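Home | World | Politics | Economy | Opinion | Weather

Pliltum Group talks close in Josov without joint statement

2026-06-12
By Landedeck news desk

The foreign ministers of the Pliltum Group left Josov on Friday without a joint statement, after two days of talks in which the members could not agree on a new fee for trucks crossing their shared borders.

A closing ceremony in the Aoki Hall was removed from the program shortly before noon. Several delegations had already gone to the airport by that time.
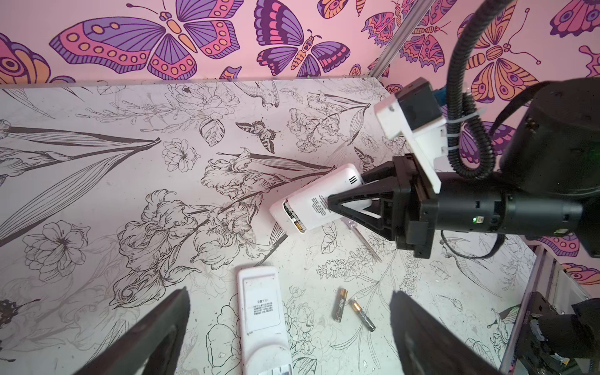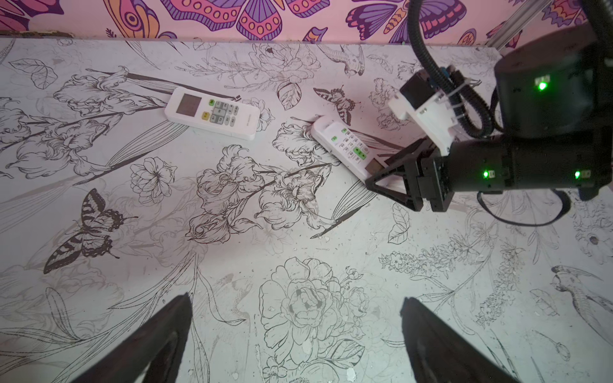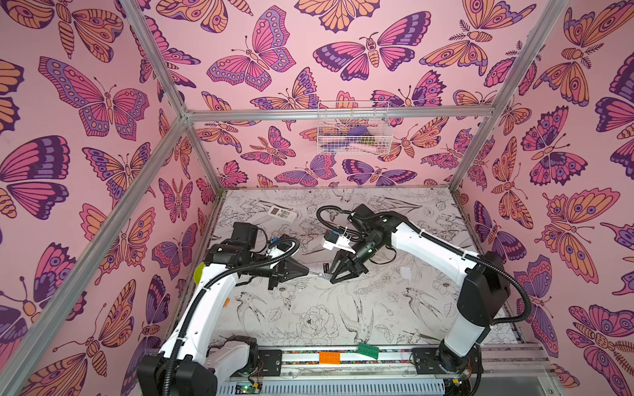
The group has 13 members, and its rules say that a joint statement must have the support of all of them. According to two diplomats who were present, ten delegations were ready to sign on Thursday evening. The other three asked for changes in the part about border fees, and the talks went on until after midnight.

The disagreement is an old one. Members on the coast want a single fee, paid once, when the truck enters the territory of the group. Members in the mountains say that their roads carry most of the heavy traffic and that they receive very little money for the repairs. They want each country to keep the right to collect its own fee, at least in the winter months.

A compromise was prepared by the host country before the meeting. The draft, which has 40 pages and was seen by Landedeck, proposes a single fee together with a common road fund. The mountain members would receive a larger share of the fund. The draft does not say how large the share would be – this line was left open, to be filled in by the ministers – and most of the second day was spent on it.

"We were close on the principle and far on the number," said one diplomat from a coastal delegation, who asked not to be named because the talks were closed to the press. A member of another delegation described the mood as polite but tired. He said that the same sentences were read aloud again and again, with small changes, and that in the end the ministers asked for a pause and did not return to the same room.

The host delegation gave a short written message in the afternoon. It says that the talks were "open and useful" and that the draft stays on the table. It does not mention the ceremony. Questions from reporters were not taken.

Two smaller matters were agreed. The members will recognize each other's driving permits for buses, and they will open a common telephone line for accidents near the borders. Both decisions need the approval of the national parliaments. In most of the member countries this is expected to be done before the end of the year.

For transport companies the result means that the present system continues, with separate fees and separate papers at each crossing. The crossing north of Josov is used by 500 trucks on a normal working day, and drivers there often wait for several hours. A union of drivers had asked the ministers to decide on the papers first and leave the money for later. The proposal was discussed on the first day, but it did not get enough support.

Opposition parties in the host country have criticized the government for inviting the ministers before the text was ready. In their view the meeting should have been held at a lower level first. The government answered that experts had met four times since the winter and that only ministers could solve what was still open.

There was also some protest in the streets. On Thursday a group of farmers parked their tractors along the road to the Aoki Hall and asked for lower fees for milk and vegetables. The police closed one lane and the traffic to the center was slow until the evening. No arrests were reported.

The ministers will meet again in August. The place has not been decided. Two members have offered to host the meeting, and the secretariat of the group will choose between them after it has spoken with all the capitals. Until then the experts will continue to work on the open line in the draft, and the mountain members have promised to send their own figures on the cost of road repairs.

Contact the news desk | Copyright Landedeck | Back to top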